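Visits > Robot open days > Questions and answers

Plosato robot open day: questions people ask before booking

I went round the Plosato open day in August and have had enough messages since to make a page of the answers. I write as someone who has sat through plenty of these and come home with a tote bag. - Heledd Kemeys

What do you get to see?
Robot arms picking things up from a table and putting them down again. Packing work, mostly: bags, cans, bits of card. The talk lasts 19 minutes and the demonstration is meant to fill the rest of a 90 minute visit. Ours had a long gap in it while a program was reloaded.

Is it a real warehouse?
No. It is a carpeted room with office furniture in it. The staff call it "a working environment", and people do work there, but I would want to see the same arm in a cold loading bay before I believed the leaflet.

Does the robot choose what to pick up by itself?
I asked this twice. The first answer was yes. The second was that it chooses from items it has been shown before. Ask how many items that is, and ask whether you may put down something from your own bag. We were told no, for insurance reasons.

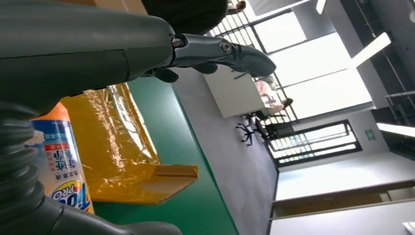 Shiny packaging is worth asking about too. Glare is a known nuisance for cameras, and the guide was quick to say it had been "largely solved". I asked for the failure rate and was promised an email. I am still waiting for it.

How fast is it?
Slower than the film on their website, which is speeded up. It does say so, in small letters. Our group timed one item at 11 seconds. A person on a packing line would be told off for that.

Will it take jobs?
The guide said it would "free people up". Nobody in the room could say for what. Bultevero gave the same answer at their demonstration, nearly word for word.

Can children come?
Yes, with an adult. Mine was bored by the talk and liked the arm.

Is it worth going?
If you are thinking of buying one, yes, but take your own list of questions and write down the replies. If you just fancy a day out, the train fare may put you off.

Last changed 15 November 2022

Related
Cudell packing line tour: what we were not shown
Bultevero demonstration, notes and complaints
Arumugam grippers: questions to ask the sales team
How to read a robot brochure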